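We use cookies to remember that you are logged in and for very little else. Accept / Manage settings

Ticket 237: Furcombe hand drill skips under load, spindle floats, owner has opinions
Opened by: Macarena Paredes
Assigned to: Marcelino Ortuño
Watching: Gijs Hoekstra, Rocío Iglesias
Status: closed, with grumbling
Opened: 26 February 2022

Reported problem

Eggbeater drill, Furcombe, single speed, side handle missing, paint mostly missing too. Turns sweetly in the air. Put a bit against anything harder than cheese and the big gear climbs over the pinion with a noise like somebody stepping on a walnut. Chuck also moves in and out along its own line when pulled. Macarena bought it from a box lot at Lisilwood, where the seller described it as "tight." She would like to drill pilot holes in oak with it. She would also like to be told it isn't worth fixing, but only if I can say so with a straight face.

Entry 1: first reply

Asked the usual. Does it skip in the same place each turn, or wherever it pleases? Same place would point to a damaged tooth. Wherever it pleases points to the gears being pushed apart. Asked her to put a chalk mark on the big gear and another on the frame, drill into scrap, and write down where the marks are whenever it jumps.

Also asked whether it had been oiled. Answer: "generously." Asked with what. Answer: "the can in the garage." We will come back to the can in the garage.

Entry 2: results of the chalk test

It skips wherever it pleases. Macarena got 41 turns out of it once before it let go, and then it let go twice in the same turn, as if to catch up. No pattern in the chalk. Tooth damage is now well down my list. She looked at the teeth with a loupe anyway and says they are worn a little to one side, all of them, evenly. This is what you would expect from a gear that has spent a long time leaning.

Gijs adds from the sidelines that on his own Furcombe the skipping was cured by "just pushing the gear in with your thumb while you turn." Noted. Gijs still has both thumbs and I would like to keep it that way, so this is not being entered as a fix.

Entry 3: the roller

On these there is a small roller on the frame behind the big gear, directly opposite the pinion. Its whole job in life is to stop the gear bending away when you lean on the crank. The roller sits on an off-center pin, so you can turn the pin to bring it closer. People find the slot in the end of the pin, assume it is a screw, and try to unscrew it. It doesn't unscrew. It just moves the roller away from the gear, and they feel they have tightened something.

Asked Macarena to slide a strip of printer paper between the roller and the gear. It should drag. Hers went through with room for a second strip, then a business card, then the business card and the strip together. She sent her apologies to the previous owner for blaming the gear.

Turned the pin until the paper dragged. Result: skipping reduced, not gone. It now takes a real shove to provoke it. That leaves the spindle.

Entry 4: taking the spindle out

The in-and-out movement means something is missing or worn in the thrust bearing behind the chuck. On this model that is loose balls in a cup, no cage. It was built in an age when people had patience and a clean bench. Order of work I gave her:

1. Crank handle off, big gear off. Put the screw back in its hole.
2. Drive the cross pin out of the pinion. Support the frame underneath first. It is a taper pin on some and a straight one on others, so tap gently and try both directions before reaching for the large hammer.
3. Draw the spindle forward slowly, nose down, over something that will catch the balls.
4. Do not sneeze. 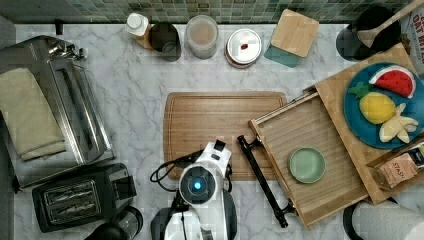 Loose balls are the reason most of these drills turn up half dead in box lots, because somebody opened one over the garage floor and put back whatever they could find. Work on a surface that holds on to things. Some people swear by a magnetic dish, which works until you try to get the balls out again and they have all fallen in love. I would sooner have a cutting board with a groove running right round the edge, like the wooden one in the middle of that counter, and a rag laid flat in the center. Anything that gets away rolls into the groove and stops there to think. The drawer tray to its right I would keep for the frame and the big gear, and nothing smaller, as I don't trust a slatted bottom with bearing balls. Marble on its own is a bowling alley.

Entry 5: what came out

Six balls, two of which were not balls. They were shot, as in the stuff that goes in a shotgun, or possibly fishing weights that had been to finishing school. Soft, gray, and squashed to the shape of the race. The other four were proper steel and in decent order.

Macarena asks how many there should be. I asked Escobar, who used to carry parts for these, and got back a very polite note saying they had sold the last of them before my contact was born. So, the old way: fill the race with balls of the right size until it is full, then take one out. If it was full with no gap at all, they rub. If you can fit another one in without arguing, you were short.

The grease was the other discovery. The can in the garage was chain lube, the sticky kind, and it had joined forces with brass-colored dust to make a lapping paste. It has been quietly polishing the cup. I have asked her to keep the can in the garage.

Entry 6: cleaning

Mineral spirits, old toothbrush, rag, repeat. Cup has a faint track worn in it but no pits that catch a fingernail. The hardened washer has a track on one side only, so it goes back the other way round and begins a second career.

Macarena wanted to take 60 grit to the inside of the cup "to freshen it up." I replied within the minute, which is a personal record. No abrasive in the cup, of any grit, for any reason, including freshness. She says she was joking. Rocío says she was not.

Entry 7: parts

New steel balls from the bicycle shop, all from the same bag. Don't mix the four old ones with the new ones, however decent they look. The biggest balls carry all the load and the rest go along for the ride. She has kept the old four in an envelope marked "old four," and I fully expect them to be found by somebody in a box lot one day.

Grease is Flunholm bearing grease, the plain one, because Rocío had an open tub. Any ordinary wheel bearing grease would do. A thick smear in the cup, press the balls into it, and they will stay put while you slide the spindle home. This is the only part of the job that feels like cheating.

Entry 8: back together, wrong

Movement gone, skipping gone, and now it won't turn. Macarena describes it as "very secure."

Asked whether the washer had gone in before the pinion or after. Silence for most of an evening. It had gone in after, and the pinion was jammed hard against the frame. Out again, all of it, over the board again, one ball lost and recovered. She has asked me to record that it was recovered.
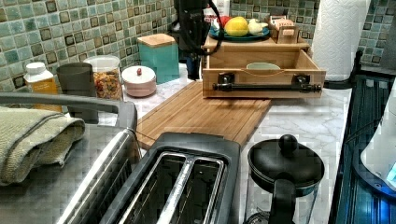
Entry 9: back together, right

Washer in first. Spindle turns freely with a very small amount of end play, which you can feel but have to look for. Reset the roller with the paper strip, since moving the pinion changes how the gear sits. Drag on the paper all the way round except for a short stretch where it is looser. That is a slightly bent gear and I am not going to chase it. You can straighten one of these with a wooden mallet and a calm temper. You can also turn one into a potato chip.

Test: quarter-inch bit in pine, no skip. Small bit in oak, no skip. Quarter-inch bit in oak, no skip, but a certain amount of language, as the bit was blunt. The bit is outside the scope of this ticket.

Entry 10: the chuck

Naturally there is more. With the spindle no longer wandering about, she can now see that the chuck doesn't hold the smallest bits straight. One jaw lags behind the other two. That will be a weak or missing spring, and it was there all along. The bigger wobble was covering for it.

Ignacio Casado has made replacement springs for this chuck out of guitar string and says he will write up how. He has been saying so since before I had this login. I have linked his name here so he gets the notification.

Entry 11: closing

Closing as fixed for the skipping and the float. The jaw spring gets its own ticket when Macarena has the nerve to open the chuck. The side handle is not a fault, it's an absence, and belongs in the wanted section.

Gijs has asked for it to be put on record that his thumb method also works.

Macarena has replied to the closing message to say she has bought another one.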